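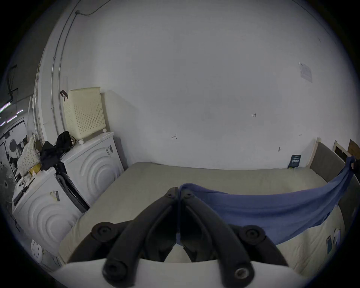
Figure 1. Bare mattress with a blue cloth over it, gray upholstered headboard, and pencil marks on the wall behind.

Brundesmont Evening Program
Home Care and Furnishing, Course 1474
Handout for Unit 2: The Bed Before the Bedding
January 16, 2018

Welcome back, everyone, and thank you for the lovely pile of floor plans you turned in. I have read them all and I'm returning them with this handout. A good many of you drew the bed first and then fitted the rest of the room around it, which is how most people live, I think, and it brings us nicely to tonight's subject.

Unit 2 is about the stretch of time when a bed is a mattress and nothing more. The sheets are off, or they haven't gone on yet, and there are pieces of furniture standing about waiting to be told where they belong. People tend to hurry through this part. I understand why (I have slept on a bare mattress under a coat myself, more than once, after a long day of carrying boxes), but the bed will never again be as easy to look at, clean, measure or move as it is right then, and I'd like you to get into the habit of giving it a little time.

Please keep Figure 1 handy, as we'll come back to it. The reading for this unit is the chapter on bedrooms in the Thakur packet, the stapled one with the green cover. You can skip the pages on canopies unless you enjoy that sort of thing.

1. Looking at a bare mattress

Start with the cover fabric. Pale covers like the grayish-beige one in the figure are very common, and they are kind to you in one way: they show you what has happened to them. Open the curtains if you have them, turn off the ceiling light, and look across the surface from low down at one side. Daylight coming from the side will pick out dips and ridges that disappear completely under a lamp overhead. Then go around to the other side and do it again.

Run your flat hand slowly from the head to the foot. You are feeling for lumps, for a soft valley where somebody has slept for years, and for any spot where the cover has come loose from the padding. Press the edges too. A lot of us sit on the edge of the bed to put on our socks, always in the same place, and that place gives out long before the middle does.

Next, the seams. Go all the way around with your fingertips, including the side against the wall, and yes, that means pulling the mattress out. Look for open stitching, crumbs, dark specks, and the tag with the care directions. Copy the care directions into your notebook. You'll be glad of them the day somebody spills cocoa.

If the mattress is the kind that can be turned, turn it now. If it can't be flipped over, it can usually still be swung end for end, and the care tag will tell you. Get a second person for this. I'm serious about that. Mattresses are heavy in a floppy, uncooperative way, and you have two hands and one back.

2. Cleaning and airing

Vacuum first, with the upholstery tool, in overlapping strips. Go gently along the seams, where the dust likes to gather. Do the top, then the sides, then the floor or the slats underneath while you have the chance.

For a fresh spot, blot with a clean white cloth and cool water. Work from the outside of the spot toward the middle so that it doesn't spread. Use as little water as you can bear to. A mattress takes up water gladly and gives it back very slowly, and the smell of one that has been put to bed damp is something you'll remember. Strong cleaners should stay in the cupboard unless the care tag says otherwise.

Then leave it alone. Open a window, let the air move, and don't put anything on top. An hour is good and an afternoon is wonderful. I used to give this step nearly 15 minutes and call it done, and I have since come around to the view of the older housekeeping manuals, which treat airing as a proper job with its own place in the morning.

3. Cloths, covers and things set down in passing

A bare mattress is the biggest tabletop in the house. The moment it is uncovered, things begin to land on it — a cloth, a paper card, the instructions for something else, the scissors you were just using. Look again at the figure and you'll see the blue cloth lying at a slant over one half of the mattress, rumpled, with some small cards or labels near it. It's an ordinary sight in any room that is being worked on, and I want you to get good at dealing with it calmly.

My own rule is that every loose thing gets picked up before the first sheet goes down. Small papers are the worst of the lot. They slip down by the headboard or work their way under the fitted sheet, and then you hear them crackle in the night. Set out a shallow tray or a shoebox for them at the start. Go through the box when the bed is made, keep whatever has care or assembly directions on it, and put those in an envelope with the name of the piece of furniture written on the front.

Cloths deserve a moment's thought as well. If you are keeping one on the mattress for protection while you work, spread it properly, edge to edge, over the part you need covered. If you are finished with it, fold it or put it in the wash. A heap of fabric hides whatever is beneath it, and you can't inspect what you can't see. Be a little cautious with dark or bright colors against a pale cover, too, especially when the cloth is new and has never been washed. Dye can travel if there is any moisture at all.

4. The headboard

Padded, fabric-faced headboards are pleasant to lean on and they are quiet, but they collect dust and hair oil, and they need the same vacuuming as the mattress. Use the upholstery tool and work from the top down. Do the top edge twice. Once the bed is made and the pillows are piled up you will forget the lower part exists, so please do that now, all the way to where it disappears behind the mattress.

Before you fasten a headboard in place, push the mattress up to it and see how the two meet. You want them to touch without squeezing. A wide gap swallows pillows, phones and paperbacks. Too tight a fit rubs the fabric, and after a winter of rubbing you'll have a shiny patch that won't brush out.

The Surkska method, which some of you met in the upholstery class, has you mark the pillow line on the headboard with a strip of masking tape and check it sitting up and lying down. It feels silly, and it works very well. Just take the tape off the same day.

5. Pieces leaning against the wall

Almost every bedroom in progress has something propped up against the wall. In our figure it's a light wooden frame piece, with a brown board farther to the right. Leaning is fine for an hour or so. Past that I start to worry, partly for the paint and partly for anybody's toes.

If you must lean something, put a folded towel under the bottom edge and another where the top touches the wall, and set the foot out far enough that it won't slide or tip forward. Lean the longer edge down. Keep it away from the path you use to walk to the door, and away from where you'll be swinging the mattress. White walls show every scuff, and touching up a scuff in the middle of a big plain wall is much harder than it sounds, as those of you who took the paint class in March will remember.

6. Pencil on the wall

I'm fond of pencil marks. Right of center on the wall in Figure 1 there's a small "1.24," and farther left a mark something like an arrow, down at mattress height. I can't tell you what either was meant to say, and that makes them very useful to us tonight. A number with no unit and no label is clear as day to the person writing it and a puzzle to everyone else.

So, when you mark a wall:

Use an ordinary soft pencil and a light hand.
Write the unit after the number, every time.
Add a short word saying what is being measured, such as "top of headboard" or "shelf."
Put a small tick or arrow exactly at the spot, with the writing beside it.
Copy the same thing into your notebook before you put down the pencil.

Erase when the job is finished, using a clean white eraser and small strokes. Test it low down in a corner, where the bed will hide it. Some flat paints will go shiny under an eraser, and you would much prefer to learn that behind the bed.

7. When the bedroom shares its space

A fair number of you live in one room, or in rooms that do several jobs at once, and you asked about laundry machines near a bed. There are washing machines to the left of the mattress in the figure, so we may as well talk about it. Check that the doors or lids can open fully with the bed where you want it. Leave yourself room to stand and bend with a basket in your arms. Keep bedding from trailing on the floor on that side, look at the hoses regularly, and try not to run a load while the mattress is airing, as the air gets damp faster than you'd expect in a small room.

On the bright side, you'll never have to carry sheets up a flight of stairs!

For next time

Please strip one bed at home, go through sections 1 to 3 with it, and write up what you found in 600 words. Tell me about the mattress, the fit of the headboard if there is one, and anything you discovered along the wall side. Sketches are welcome. The report is worth 15 points.

The Wundis fabric swatches are in the flat box by the sink. Take them home if you like, but do bring them back, as the next unit is sheets and blankets and we'll need the whole set on the table.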